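About Us

Rernora Upholstery & Foam
Family shop, Virnard Road, behind the tile place

Started in a two-car garage with one Zeman walking-foot machine and a stack of dining chairs from Kendra's aunt. Kendra Penner still runs the place. Still has the Zeman too, still uses it for welting.

What we do – sofas, recliners, boat seats, restaurant booths, church pews, the odd motorcycle saddle. Foam cut to size while you wait if we're not slammed. No mattresses, please stop asking.

Jocelyn MacDonald came on as a cutter and is now the one you talk to about fabric. Bring a pillow, a paint chip, a picture of the rug. She'll pull samples. You can take up to 7 home, please bring them back.

There are 12 of us now. Three on frames and springs, five sewing, the rest cutting, pickup and phones. Everybody sweeps.

Last year we finished 688 pieces, our best so far. A lot of that was the booths for the Daroler diners, all that red vinyl, our fingers have only just recoverd.

How it works
Send a photo and rough measurements, we email a quote. Price covers labor, new batting and basic repairs. Fabric is extra, foam is extra if yours is shot (it usually is). Half down to get on the schedule. Wait is six to eight weeks, longer before the holidays.

We strip everything to the frame. Loose joints get glued and clamped. If a frame isn't worth saving we'll call before we go any further, and you only pay for the teardown.

Pickup and delivery in town, flat fee, ground floor. Stairs – ask first.

Closed the first two weeks of July every year. Machines get serviced, we go to the lake. Voicemail is on but don't expect a call back untill we're home.

Shop hours 8 to 4:30, come in the side door, the front one sticks. Parking out back, don't block the tile guys.

Unit 2409, Virnard Road. Ring the bell if you don't see anyone, the sewing room is loud.

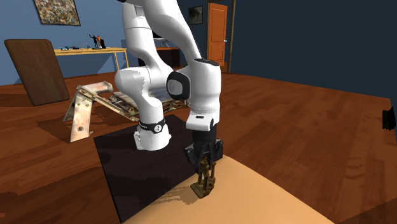 White robot arm with black gripper over a tan work surface, computer rendering.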